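Chapter 3
Soft Furnishings: Fabric, Filling and Wear

What this chapter covers
Why covers crease. What fillings do over time. Seams, and where they go first. Reading a care label. Working out how much cloth to buy. The Bunham exercise at the end – leave a full lesson for it.

Before you start
You need Chapter 2 (fibres and weaves) fresh in your mind. If warp and weft are still a muddle go back now, ten minutes will do it. Have a scrap of any woven cloth by you, hand sized or bigger. A cushion from home is useful. So is a tape measure, the soft kind.

3.1 Something to sit on

Most of us never look at a cushion. We sit, we lean, we get up. But a seat cover has a hard life. It gets pulled at the corners, rubbed by jeans, leaned on by elbows, slept on by dogs. A curtain hangs there for years and only has the sun to worry about. Very different jobs, so very different cloth.

Three words to learn straight away. Cover: the outside, what you see and touch. Lining or inner: the bag that holds the filling, if there is one. Filling: whatever is inside. Foam, feathers, fibre, beads. Cheap floor cushions often have no inner at all, which is a nuisance come wash day.

Try this. Press your scrap of cloth into a ball, count to 30, let go. Does it spring back? Cotton mostly won't. Wool will, more or less. Polyester depends on how it was made. Write down what you find, you will want it for 3.4.

3.2 Fillings

Foam holds its shape. Feathers don't, they need shaking. Beads move about and take the shape of whoever sits down, then stay there untill the seat is pushed back into place. Over time beads flatten and the seat goes lower. People think the beads have leaked. Usually not – they have squashed.

A slack filling means a slack cover. The cloth was cut for a full seat and now there is more of it than it needs. So it folds. Folds rub against each other, and a rubbed fold wears faster than a flat panel. Check the folds first when you look over an old seat, then the seams, then the middle.

Topping up is cheap and quick if there is a zip. If there isn't, unpick a short length of seam, fill, and close by hand with small stitches. Do it over a sheet. Beads get everywhere.

3.3 Colour and marks

Dark covers hide dirt and show fluff. Pale ones the other way round. Mid grey is the safe choice and shops know it, hence so much of it. Plain cloth also shows every crease by light and shadow, where a busy pattern breaks them up. A small area of bright colour on a dark ground draws the eye, so makers who want one keep it to a strip or an edge. 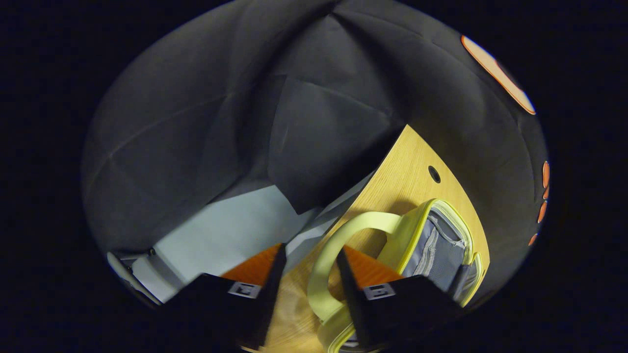

I'd put creasing down to the cloth before the filling, mind. We refilled two seats at Clondwood with the same beads, same weight, one in heavy canvas and one in a thin knit. The canvas kept its folds all term, the knit never really had any. Might be worth telling pupils to test both. – reader's comment on the first edition, Ciltport

A fair point, and the test is now in the workbook. Both things matter. Stiff cloth holds a fold, soft cloth lets it drop out, and a full seat pulls either of them smooth.

3.4 How much cloth?

Measure the seat full, never slack. Longest way round, then widest way round. Add your seam allowance to every edge, not just the long ones. This is were most marks are lost.

The Bunham exercise. A floor cushion measures 223 cm round its widest part. The cloth you like is 149 cm wide.

1. Can one width go all the way round? Show your working.
2. If not, where would you put the join, and why there?
3. Look back at your crease test. Would you change the cloth?

Key words: cover, inner, filling, seam allowance, panel, slack.

Next: 3.5, seams. Bring pins, thread in two colours and the same scrap of cloth.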